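Sorting at the bench: two arms and a change of shift pattern

Fares Atallah has run the returns and waste room at Grarnance for seven years. The company packs mixed snack orders for offices and vending routes, and what comes back - unsold packets, empty bags, torn cartons, wrappers - passes through his room before anything is written off or thrown out. Until March all of it was sorted by hand. One bench is now worked by a pair of arms running on Gilo, a control package supplied by Stasora.

Atallah is not especially interested in the arms themselves. He talks mostly about the infeed.

"The rate is set by how the material arrives," he says. "If the tote is tipped out in a heap, the cell stalls. If it is spread, it runs. So the first job we created was spreading, and that job did not exist before."

Manual sorting ran at 1,000 items a shift per person. The cell is slower per hour but does not stop for breaks, and Atallah schedules it against the late totes, when he used to be short of people. He puts its share of correct first picks at 85 percent on sealed packets. He declines to give a figure for film and torn board, which he says varies too much from one tote to the next to be worth quoting.

"Film is the problem. It is clear, it folds, it lies flat against a pale table. A person feels it with a fingertip. The gripper has to be told where the edge is."

Annag Pringle worked the bench for most of her time at the company and now supervises the cell. Her day consists of clearing stalls, correcting labels and logging each intervention. The log started as a paper sheet and moved to a tablet after the first month. She says the work is lighter on the wrists and harder on the attention.

"When I sorted, my hands were busy and I could think about something else," Pringle says. "Now my hands are free and I have to watch. By the end of the first week I had a headache every afternoon."

The response was a rotation. Supervisors spend 30 minutes on the cell and then change to spreading or to the manual bench, which was kept. Pringle asked for that in writing, and Atallah agreed to it.

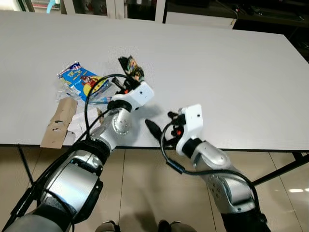
Left arm holding a snack packet at the sorting table, with a larger bag, clear wrapper and torn cardboard still on the surface.

The pay grade was a longer discussion. Supervising the cell was first listed at the same grade as sorting. Pringle's argument was that labeling decisions affect every later pick, and that a sorter's mistake affects one item. The grade was raised at the second review. Spreading was left where it was, and she considers that unsettled.

Atallah says no positions were cut in the room, although two people who left were not replaced. He does not present this as a neutral outcome. "The headcount is lower. I would report it that way."

A second cell is planned for the Laing site, where the totes are shallower and the mix contains more board. Pringle will train the staff there. Her one condition was that the manual bench be installed before the arms - at Grarnance it was taken out for the first two weeks, and every stall meant carrying material to another room.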